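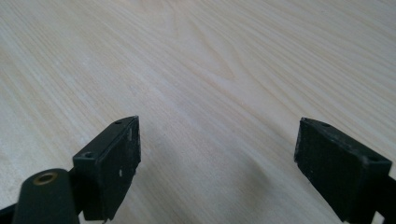
Nabila Abdelaziz built her first gripper in a shared workshop in Trunholm, on a bench she splits with Ilham Menon. It is held in the hand, with two black pads that close on whatever is between them.

The pads have been the trouble. She is on her ninth pair, and the faces still scuff. "I'd like a softer coating," she says. Menon wants to leave them alone — he thinks the bushings matter more.

Parts have cost her 85 euros so far. A motor comes next, in April.

Related
Nisberg's repair evenings return
A plotter from scrap, by Nadiia Bondarchuk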